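Home | What's On | Auditions | Tickets | About

Singers and dressers wanted for Millow at the Clollport Playhouse

We are putting on Millow, a musical about a ferry strike, in September. It has 23 songs, which I think is four too many, but the composer disagrees and I only direct.

We need six singing actors, two of them over 50, and two backstage dressers. I have read plenty of notices promising "exposure" and a "family atmosphere." I won't. The fee is $400 for the run, paid after closing night. Rehearsals start at 6:30 p.m. and will probably run late, whatever the schedule says.

Please prepare one verse of anything except a power ballad. Skip the headshot – I've never learned much from one.

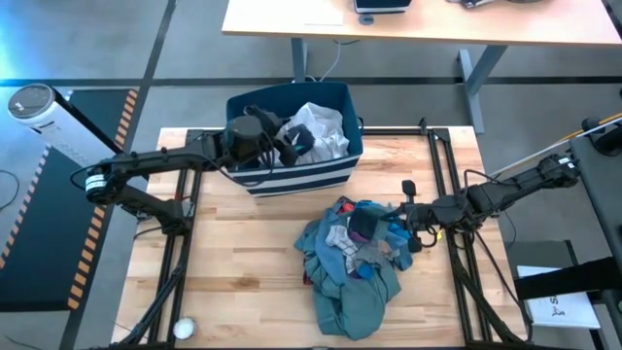
Dressers should be able to sew on a button in poor light and keep quiet in the wings. Experience is welcome, though I'd sooner see you do a quick change than read about it.

Write to Kaiwen Cui at the box office with your phone number and any evenings you can't do. Be truthful about those.

Comments

Fan: Four hundred for the whole run? Does that cover parking?

Kaiwen Cui: It does not.

clernen_alto: Is 20 too young for the ferry captain's wife? I can read music.

Contact | Clollport Playhouse, Box 1287 | Back to top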